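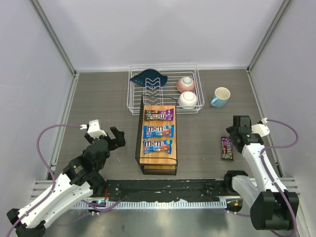
A list member wrote on 22nd March:

> I couldn't get to the Vatora open day in Pollcombe and would like to hear
> from someone who did. Mainly I want to know whether the two-arm table was
> running on its own or whether a person was driving it. The notice that went
> out to the list said "live handling" and left it there. We are thinking
> of a small cell for packing mixed items at our place and I don't want to
> take a day off for the August one if it is mostly slides.
>
> Also, is parking still bad?

I went to the afternoon session. Both, is the answer to your first question. For the first part a Vatora operator drove the arms from a seat at the side, and after a break they ran it on the Ukevora software with hands off. They told us each time which one we were watching. I would have liked a sign up as well, as people who walked in halfway had to ask.

The table is smaller than I expected from the notice. It has panels on three sides and the arms come in from the two front corners, so you stand at the front and look over them. Wood-grain top, ordinary kitchen things on it: a white wire dish rack at the back with bowls and a dish in it, a light blue mug next to that, and a black metal stand with a wooden board in the middle. The job when I took my picture was M&M's packets and the stand. You can see 3 of them on the board and one more on the table by the right gripper.

Packets are a fair test, I think. They bend, the ends are crimped, and a rigid gripper can easily push one along the table when it should be picking it up. With the operator driving, it went well and a bit faster than I would have guessed. On its own it was slow. It dropped one, stopped, and went back for it without anyone stepping in. Another time it closed on nothing and the operator reset it by hand. They said so and carried on, which I was glad of.

Things I asked that might help you:

Does it care which way up a packet lands? Not for this job. If you need labels facing front, that is a separate job and they were not showing it.

Does it mind other things on the table? They leave the rack and the mug out on purpose. I asked if they could be moved while it was running and was told not during a session with visitors.

Cables. The purple ones go into a white module at each wrist and then run back along the arm, with a fair bit of loop. I asked about wear. The answer was that they check them every week and that a customer cell would have them routed differently. I would get that in writing.

Price. No figure given. They want to see your items first.

As for slides, there were some, in the Gajdoš room upstairs, and you can skip them. The table sessions start at 2 and at 4. Go to the later one if you can. They said over 400 people had signed up for the day and most of them seemed to be in my session — I was three rows back until people drifted off for coffee.

If you do go in August, bring a few of your own items in a bag. One visitor had brought some and the staff were willing to talk through them at the side bench, though they did not put them in front of the arms.

Parking is still bad. The lot behind the building was full by lunch and I ended up on the street by the feed store and walked. Take the bus if it suits you.

I have the printed handout and can scan it if anyone wants a copy. Write to me off list.

Lists > Small Shop Automation > Visits and open days > Vatora open day, Pollcombe

Previous Next Thread Author Search Help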